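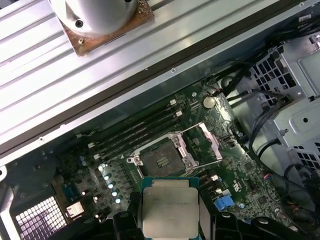 How much should a small repair bench set aside for gripper spares? Enough for two full sets of fingers a year, plus one set held in a drawer from the start.

## Budget notes, bench arm

- Price the arm, gripper, wrist camera and mounting plate as one line.
- Processor work needs fine, repeatable closing force – ask for the figure in writing.
- Allow 21 working days for delivery and 8 for setting up.
- Keep four scrap boards for trials.

Quotes from Vachon and Flonau go to Abimbola Ibrahim by 7th October.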